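Comparing Two Gripper Setups for a Toaster Task
Project report, Manipulation Lab course
Hala Mahasneh
Drora group, October

1. Background

The Hatumley kitchen counter is shared by four project groups, and ours was given the toaster. The task is to take a slice of bread out of a two-slot toaster and set it on the cutting board. We compared two sets of fingers on the same arm, the short stock fingers and the longer Larna fingers, and two ways of sending commands, the Nasrallah controller and the plain position controller from last year's course.

A slice standing in a slot leaves only a thin strip of crust to hold. If the fingers come in a little off to one side they land on the metal divider, and the arm stops on its force limit.

2. Setup

Each run started with the gripper above the toaster, pointing down, and bread in one slot only. The toaster was never switched on. We used day-old sandwich bread from the same brand all week, because fresh bread tore too easily.

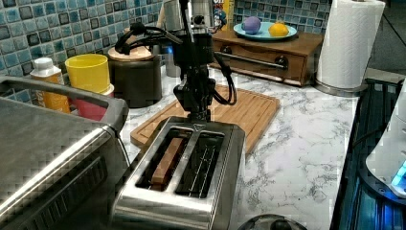
We ran 200 trials with the stock fingers and 200 with the Larna fingers, half of each on either controller. A trial counted as good if the slice ended up flat on the board in one piece. Closing force was set once on the first morning and left alone.

3. Camera placement

The wrist camera loses the slot when the fingers get close, so we added a second camera over the counter. It sees the arm, the board and the toaster together, but the body of the robot blocks part of the board. We tried 3 heights and kept the highest one. Reflections off the steel were worst in the late afternoon, and on Friday we moved all the runs to before noon.

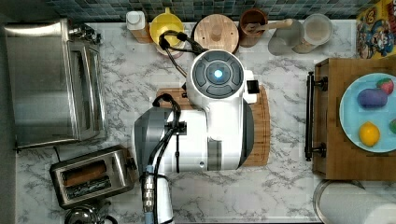
Calibration had to be redone whenever someone bumped the camera mount. We lost most of one session this way before we started checking it between sets.

4. Results

The Larna fingers did better on both controllers. The stock fingers often closed on air above the crust. The longer ones reached it but bent slightly when they touched the divider, and a few slices came up crooked and fell on the counter. Changing the controller mattered less than changing the fingers. The Nasrallah controller was smoother on the way down and slower overall.

In total we logged 1,220 grasp attempts, counting retries inside a trial and the practice runs.

5. Problems and next steps

The cables pulled on the wrist when the arm turned far to one side. We rerouted them once and should have done it sooner. The next group should test thicker bread and try both slots full.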